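Notes from the Sewing Room

Well, the swap shelf is back, and I could not be happier about it! For those of you who joined us over the summer, the swap shelf is the long one by the back window at Emar Hall, and the idea is that you bring whatever fabric, thread or half-finished project has been making you feel guilty at home, and you take away something that makes you feel hopeful instead. We packed it up in September while the floor was being sanded (and what a lovely job they made of it, I keep catching myself walking across it in my socks), and I think a good many of us had forgotten how much we rely on it.

Guilan Yuan brought in a whole suitcase of cotton remnants from her late aunt's dressmaking shop in Flesau, and some of the prints are older than I am. There is a small brown check that I had to talk myself out of taking home. Xiuying Yao has already claimed the yellow stripe for kitchen curtains, so please don't go looking for it, though she says she will share the offcuts if there are any worth sharing.

A word about the beginners' evenings. Despina Omerović has kindly agreed to lead them again, and she would like to start with zippers this time – I know, I know, but she is very patient, and she taught me to put one in after I had avoided them for most of my adult life. Bring a zipper of any length, two scraps of fabric bigger than your hand, and your own machine if you can carry it. We have 2 machines to lend and they do go quickly, so put your name on the sheet by the kettle.

Su-bin Hong asked me to mention that the good shears are for fabric only. She found paper dust on them again. I am not naming anyone, partly as I have a horrible feeling it may have been me, cutting out that sleeve pattern in a hurry.

The next project evening is on 25th October, and the theme is small bags and pouches. They make such good presents, and they use up the odd pieces that are too nice to throw out and too small for anything else. If you would like to try a clear panel, Yutong Qin has ordered a roll of soft plastic from Braron and will sell it on at cost. Use clips in place of pins, as pin holes in plastic never close up again, and take long stitches.
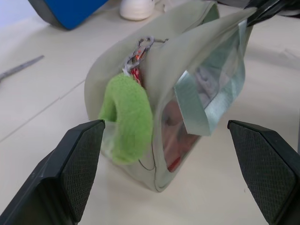

Tea, Biscuits and the Tin

The tea tin had 70 dollars in it at the last count, so thank you, everyone, that will keep us in milk and ginger cookies well into the winter. Guilan has offered to bring her plum cake to the project evening as well. If you can't eat nuts, do have a word with her beforehand – she is quite happy to make a second one without.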